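# The Weight of a Bedsheet

In my grandmother's house there was one steel cupboard, and its lowest shelf was only for bedsheets. We children were not allowed to open it. The sheets inside were folded to the same width, with the printed side hidden, and when a guest was coming she would pull one out from the middle of the pile without disturbing the others. I have tried this trick many times in my own house. The whole pile comes down on my feet.

I began to think again about that cupboard in June, when I moved to a flat with a very small bedroom and no place for storage. I had more sheets than I could explain. A few were wedding gifts, still stiff. Others I had bought at the Sunday market in Markach, where the sellers throw the cloth open over their arms and you say yes before you have touched it. I decided to keep only what I really use, and for this I had to learn what I really use.

The first thing I learned is that a printed sheet asks for company. People with magazine bedrooms will tell you to buy everything in one color, and it is a peaceful way to sleep, I am sure. But in the homes where I grew up, a bed was made from what was clean. Roses lay next to stripes, a checked pillow sat on top of paisley, and after some years the eye accepted it like it accepts the faces in a family.

A shopkeeper at Ghumman, a narrow cloth store behind the bus stand, gave me the nearest thing to a rule. She said that when two prints meet on one bed, one should have animals or people in it and the other should have only flowers. Two stories together will quarrel. I went home and tested it, and I must say she has a point.
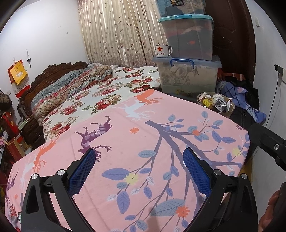 She also taught me to hold a corner of the cloth against the window before paying. If the light comes through in small stars, the weave is loose, and the sheet will become thin in the place where your hips and heels rest. I used to judge only by the fingers. Now I annoy every shop by walking to the door with their goods.

Washing is where I made the most mistakes. For years I washed everything hot, in the belief that hot means clean, and I turned one good red print into a tired pink one. These days I wash colored sheets at 40 degrees, turned inside out if they have a pocket, and I dry them in the shade. My neighbor dries hers in full sun and says mine smell of nothing. We have agreed to differ.

Ironing I have given up, except for the top edge, the part which folds over the blanket. If this one strip is flat, the whole bed looks cared for. It takes me four minutes, and I would recommend it to anybody with a job.

Then there is the question of the quilt. A patchwork quilt is the most forgiving thing you can put in a bedroom. It has already made peace between so many fabrics that two more do not trouble it. In summer I fold mine lengthwise and leave it near the pillows, where it is ready for the cool hour before morning. It came from Gadel, a workshop that sews with tailors' remnants, and every piece is a little different in thickness, so it lies with small hills and valleys. I was told that it would flatten with time. It has not, and I stopped waiting.

Heavy old beds need such softness more than modern ones, I think. Carved wood is beautiful, but it collects dust in every curl, and a dark headboard can make even a big room feel serious. My aunt cleans hers with a dry shaving brush -- a new one, she always adds -- and afterwards she rubs it with a cotton cloth that has only one drop of oil. Bright printed sheets do the rest. I have never seen her use a plain one.

At the end of my sorting, I had four sheets for each bed and a bag to give away. One is on the bed, one is in the wash, one is for visitors, and the fourth is simply the one I love too much. It is a Fulta print, very thin now, with a repair near the foot in thread that does not match. I bought it for my first rented room and I carried it home on a crowded bus, holding it on my knees like a cake.

The cupboard in my grandmother's house belongs to my cousin now. She keeps winter coats on the lowest shelf. When I visited her last, I asked about the sheets, and she opened a trunk and gave me two of them, still folded with the print inside.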